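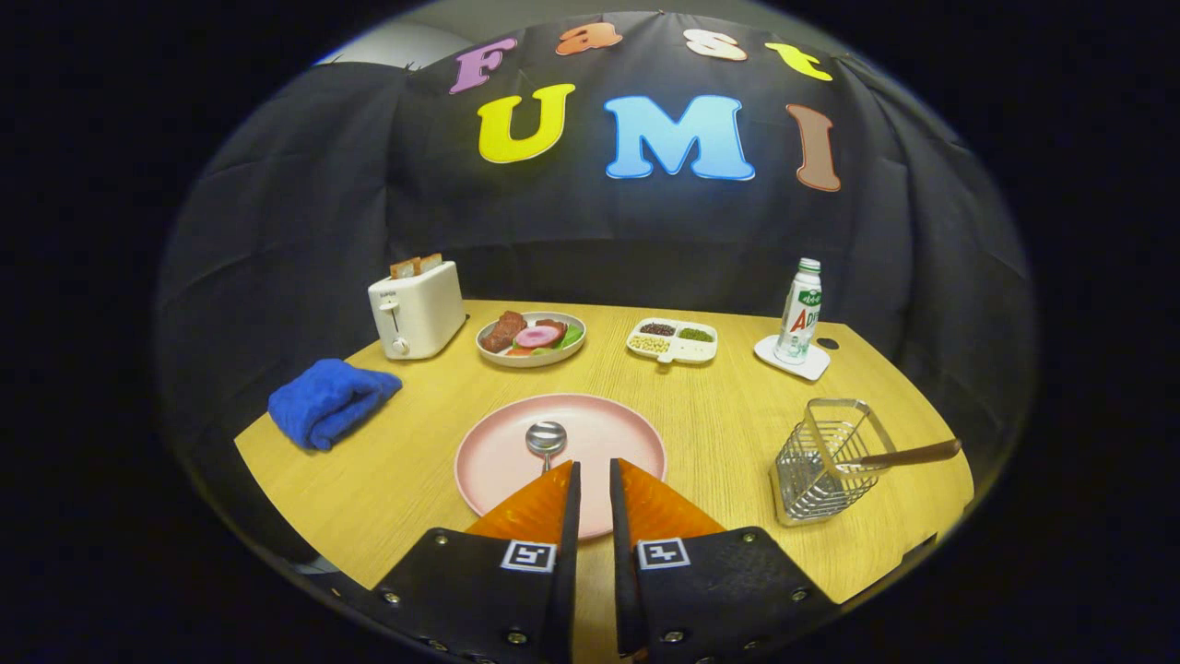 16 December 2021

Gelatine sizing, Skakuno sheets, continued from the April notes

Purpose: settle on a size strength for the repair paper going into the Figueroa ledger. The April trials were done on the thin stock and do not carry over. The present stock is 80 gsm, waterleaf, made at Skakuno, cotton with a small amount of hemp. It drinks ink like blotting paper. The ledger leaves are hard sized, and a soft infill next to a hard leaf cockles differently and takes the toning wash several shades darker. Paloma Yazzie has the infill shapes traced and is waiting on this before she cuts anything.

Materials
Gelatine, Dresia, photographic grade, granules, from the tub opened in April. No smell, no clumping. The older leaf gelatine is finished and I have not reordered it.
Deionised water from the wall tap. The filter light was green.
Alum: none. See the discussion in the April notes. I don't want the acidity in this job and the gain in hardness on the thin stock was small.
Blotters, the older thick ones. Hollytex both sides.

Solutions
Three strengths, by weight: weak (half a per cent), medium (one and a half per cent), strong (three per cent). Granules left to swell in cold water for 30 minutes, then warmed in the water bath with slow stirring until clear. Bath held at 50 degrees. The strong solution went over temperature for a short while when I was called to the telephone. I have marked it in the table as suspect and made it again. Overheated gelatine loses set, and there is no point in comparing a damaged batch with two good ones.

Skimmed the froth off all three with a strip of blotter drawn across the surface. The strong one needed it twice. Froth left on the tray shows up later as rings, which I had forgotten and was reminded of by my own handwriting in the April pages.

Sizing
Sheets cut to quarter size, grain direction pencilled on the back corner. Immersed singly, supported on Hollytex, until no dry patches showed by transmitted light. The waterleaf wets out at once in the weak and medium solutions. In the strong solution it hesitates and traps air under the middle of the sheet. Lifting one edge and laying it down again clears this. Do not press the air out with fingers. The sheet has no wet strength to speak of, and I put a thumb through the first.

Drained from one corner, laid on Hollytex, rolled lightly through the hand press to take off the excess. Valentin Mihăilă says he prefers to leave the excess on and let it dry in. I tried one medium sheet his way. It dried with a shiny margin along the lower edge where the size had run, clearly visible in raking light. It might not matter on a board lining, but it does on a leaf somebody is going to read.

Air dried on the rack, then damped and put under boards in the nipping press with fresh blotters. Blotters changed twice. Earlier attempts at drying straight in the press stuck the Hollytex to the strong sheets, and it had to be peeled off with a nap coming up behind it.

Tests
Water drop, single drop from the fine pipette, timed until the gloss goes.
Unsized control: gone at once, cannot be timed by hand.
Weak: 3 seconds on the felt side, a little longer on the wire side.
Medium: 80 seconds.
Strong, second batch: 132 seconds, and the drop left a slight tide mark on drying.
Ledger leaf, blank fragment from the back gutter, tested with permission: 132 seconds, no tide mark that I can see.

I would not read much into the ledger fragment and the strong sheet matching to the second. One fragment, gutter edge, never handled, so probably harder than the open leaves now are. The text area has been thumbed for generations and the corners are soft as cloth. The medium sheet may well be nearer to the corner condition, and the infills are mostly at corners.

Pen line, iron gall substitute, steel nib. Control feathers badly. Weak feathers along the longer fibres. Medium gives a clean line with a little spread where the pen pauses. Strong is clean throughout but the nib skips on the shiny patches.

Fold: all sized sheets fold without cracking along the grain. Strong cracks faintly across the grain when folded sharply and opened flat. Medium does not. Repeated on a second strong sheet with the same result.

Toning: one brush of the usual acrylic wash, diluted as for the Nadell maps. Weak takes it patchily. Medium takes it evenly if the brush is kept moving. Strong holds it on the surface long enough to push about, then dries with an edge. Colour match for medium is close in daylight and a bit too yellow under the bench lamp. Paloma to judge against the leaf itself.

Discussion
Medium for the corner infills. Strong is out on the fold test alone, whatever the drop test says. For the two long gutter strips I am less sure, as those sit beside paper that is still hard. Possible answer: medium twice, with full drying between. A double coat behaves differently from a single one at double strength, and the April notes have one line on it saying "better, why?" with no figures. I wish I had written more.

The control sheet has curled towards the felt side overnight on the shelf. The sized ones are flat. Put it under weight before it is used for comparison again.

Faults and housekeeping
The pipette bulb is perished and lets in air. Drops may be undersized in the last run. Repeat one medium and one strong with a new bulb before quoting these times to anyone.
Water bath reads two degrees low against the glass thermometer. Correction not applied above. The dial was set to 50, so the true figure is 52.
Leftover solution thrown away. It does not keep, and the last jar someone put in the fridge grew fur.
Hollytex rinsed warm, not hot, and hung up.
Gelatine tub resealed, date of opening written on the lid as well as the side.

To do
Medium, two coats, three quarter sheets. Drop, fold, pen.
Repeat times with new bulb.
Give Paloma the best medium sheet, labelled, with the off-cut for toning.
Ask Valentin for his notes on the board linings, in particular how long he leaves them before pressing.
Order blotters. The thick ones are nearly done and the thin ones print their texture into a damp sheet.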